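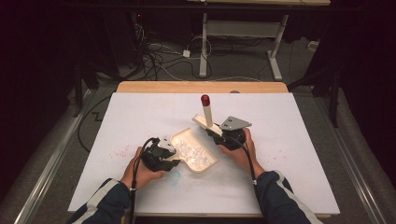
03/10/2022

Up before six. Rain on the kitchen roof again but the bucket under the back step was only a third full, so it can't have been at it all night. Had toast and the last of the quince jam and then walked down to the library for when Noelia opened the side door.

I have been on the parish register for Dadham since January and today I finally got past the bad pages. The first volume starts in 1605, or what survives of it does. The leaves before that were used for something else, and there is a stub in the binding where they were cut out. The first entry I can read in full is a burial, a woman called Joan, no surname, "widow of this parish." After that the hand gets worse for a long stretch and then a new clerk takes over who wrote large and plain and must have been told off for wasting paper, as he gets smaller toward the bottom of every page.

Noelia Paredes has been very decent about letting me use the upstairs table on days the library is closed to everyone else. She puts the heater on before I get there. I brought her a loaf. She said the county wants the scans back by the end of the month and asked if I could give her a list of any pages that came out too dark. I had already started one on the back of an envelope, so I copied it out properly for her before lunch.

Worked on the baptisms until one. The same families come around over and over. The Cerley people, who had the mill, christened nearly every boy Thomas, and when a Thomas died they used the name again for the next one. I had two of them mixed up in my notes for weeks. One was buried in the spring and the other turns up later as a witness to a marriage, and I had been treating him as one man who signed things after he was dead. Spent an hour pulling that apart and redoing the cards. I use cards still. Rodrigo keeps telling me to put it all in a spreadsheet and he is probably right, but I can lay cards out on the bed and move them.

Lunch was soup at the place by the bus stop. They have changed the bread and it is not as good. Sat by the window and read the paper someone had left. Nothing in it.

In the afternoon the light was poor so I went over to the marriages, where the ink is blacker. Found something I had been hoping for. There is a man entered as "a stranger, late of Denberg," marrying a local girl, and the clerk has tried to spell the man's surname three different ways and crossed out the first. I think this is our Varela, or the man the family story is about. My grandmother always said he came off a boat and could not say where he was from in any way that people here could write down. The last attempt looks like "Verella." It would fit. It would also fit half a dozen other names, and I need to be careful, having already been wrong once about the Thomases. I copied it letter by letter, and drew the crossed-out one as well as I could.

Called Adoración from the phone downstairs to tell her. She wasn't as excited as I wanted her to be. She said, "So he was married in a church, then," and I said yes, and she said well, that settles that. Apparently there was a quarrel about it among the aunts that I never heard of. I asked her to write down what she remembers and she said she would if I sent her a pen that works. Then she told me about her knee for a while. She is seeing the specialist again next week and does not like him.

Walked home the long way by the churchyard. I wanted to look again at the row along the north wall, where the stones are so worn that you can only get anything out of them late in the day when the light comes from the side. There was no light to speak of. The grass has been cut, at least. Somebody has leaned one of the broken ones up against the yew and I hope they wrote down where it was lying first. I will ask Bram, he does the mowing this year.

Letter waiting from Ka-ming Tsao, a proper long one. He has been through the shipping lists for me and found no Varela on any of them, but he says the lists are thin for those years and a man working his passage would not always be put down. He sent a copy of one page so I could see the kind of thing. He also wants to know if I am coming to the meeting in the fall and if I will speak. I would like to go. I would not like to speak. I did it in 2000 and read out the whole paper in eleven minutes with my head down, and there was a long gap afterward before the coffee. I'll write back tomorrow and say I will come and sit in the audience.

Supper was eggs. Rodrigo Carretero came by at seven to return the ladder and stayed to look at the leak. He thinks it is the flashing and has nothing to do with the tiles, so that is cheaper than I expected if he is right. He can come on Saturday if it is dry. I showed him the Verella entry and he held my drawing at arm's length and then up close and said it could be "Vessels." I hadn't thought of that. The double letter is not clear. I got the magnifying glass out after he had gone but of course I only have my own copy here and can't check it against the page until Noelia has the room free again.

Did the cards for the marriages up to where I stopped. Put a question mark on the Varela one in pencil and wrote both readings underneath.

To do: stamps. Pen for Adoración. Ask Noelia if the county has a sharper scan of that page. Ask Bram about the stone. Move the bucket, it is catching the edge of the door. Find the shoebox with Grandmother's letters, which I think is under the stairs behind the paint.

Bed at ten. Still raining.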